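Lostalon Ovlow 554 Pressure Transmitter

The Ovlow 554 has been part of our range for a good while now, and it's still the one we reach for first when a customer rings up wanting steady pressure readings from a water line, a compressed air main or a small boiler house. It's a plain, solid sort of transmitter with a stainless steel body and a 2-wire output, and it settles into most existing panels without any rewiring to speak of (your electrician will thank you!).
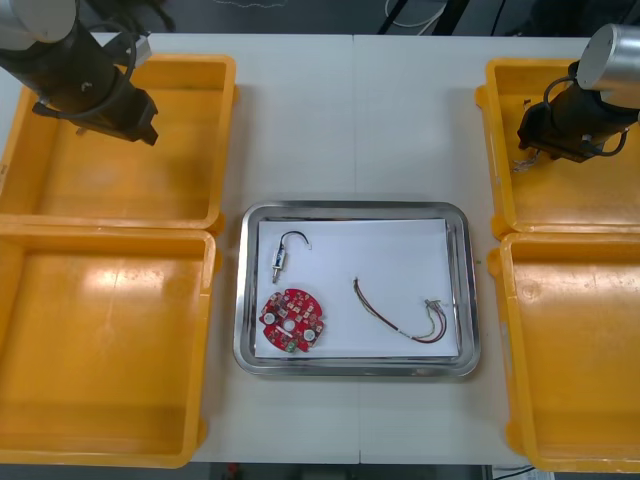
We supply it in five pressure ranges, so please have a think about your normal working pressure as well as the highest your line is likely to see. If you're caught between two ranges, give us a call and we'll happily talk it through, however long that takes. For steam and other hot service you'll want the Aton cooling coil fitted between the process and the transmitter. It's sold separately, and we can assemble and leak test the pair at our workshop before they go out.

Every unit is calibrated on our own bench, and the certificate comes tucked in the box. Vasco Quintela looks after calibration and repairs, and he's glad to have older Ovlow units back for a check, even the ones with the grey painted covers that went out years ago.

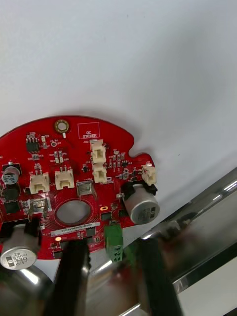

Mounting brackets, cable glands and the Bettencourt isolating valve are all kept on the shelf. Units in the standard ranges usually leave us within six working days. Special threads and seal materials take a little longer, so do mention them when you ask for your quote.

Spare seals are sold in packs of two.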